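Subject: Re: [lavholm-makers] Open day at Jistton – who's going?
From: Maribeth Cabanatuan
To: lavholm-makers list

On an afternoon in January, Ignacio wrote:

> Jistton is opening up the Fodar lab to the public from 1 to 4 and
> they're promising live demos all afternoon. The arm picks up
> household objects "with no programming," and they say it can learn a
> new task from 60 examples. I can't make it, but I think our group
> should look hard at this for the kitchen project. If anyone goes,
> please report back. I'm especially curious whether it would survive
> in a real kitchen with real people in the way.
>
> Ignacio

I went. I got there a little after 1 and left when they started stacking the chairs, so I saw most of it.

First, the good part. The staff were friendly and let people stand close, and the young guy running the arm answered what he was asked instead of reading off a card. Parking was free. The coffee was terrible but there was plenty of it.

The demo itself was the arm picking up a cup and setting it down somewhere else. There was a monitor off to the side with the view from the wrist camera, which I found more useful than watching the arm, and I spent most of my time there. You get a much better sense of what the thing has to work with when you see how little it sees. The fingers come up from the bottom corners, and once a cup is between them it covers a good part of the view. Whatever is behind the cup, the wrist camera can't tell you.

Now the 60 examples. I asked what counts as an example, and the answer was one full pickup done by a person steering the arm by hand. Fine. Then I asked whether the 60 were all done with the same cup, on the same table, under the same lights. Yes to all three. So "learns a new task" means it learned that cup on that table. I asked if we could try it with a mug from the coffee station. He said they'd rather not during the open day, as the handle would be "out of distribution." I'm sure he's right about that. My kitchen is out of distribution too.

There was a poster by the door with a big 705 on it, the number of successful grasps in their internal test. I looked for the number of attempts and couldn't find it anywhere on the poster. I asked two people. One thought it was on the website and the other took my email address. Nothing in my inbox so far. Without that second number, 705 tells me they had a long week.

As for the runs I watched, plenty went fine. It was slow, slower than I'd expected from the video on their page, and when I asked about that I was told the video is sped up. It does say so, in small gray type, under the player. A couple of times the arm stopped over the table and had to be restarted, and each time we were told it was a network problem. Maybe it was. I'd want to know what the network is doing in the loop at all if this is supposed to run next to a sink.

Ignacio, on your question about people in the way: there was a rope. Visitors stayed behind it, and the one time a kid ducked under, the operator hit the stop button right away. That was the correct thing to do and I have no complaint, but it means I can't tell you anything about how it behaves around people.

Price: they wouldn't give one. They did say a pilot site has to commit to 200 hours of supervised use, with our people doing the supervising. I did the math on our evening schedule on the drive home and I don't see where those hours come from.

I'm not against it. The grip was gentler than I thought it would be, and the operator clearly knew where the weak spots were, even when the poster didn't. If they come back with the attempts number, and let us bring our own box of cups, mugs and lids, I'd go again and I'd keep an open mind. Until then I'd vote to leave the kitchen money where it is – the faucet still drips.

One picture below, from the wrist camera. If anyone else on the list was there later in the afternoon and saw it handle something other than a cup, please say so.

Maribeth

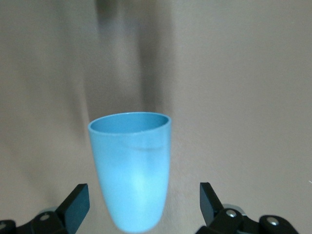

Wrist camera view, light blue plastic cup between the fingers.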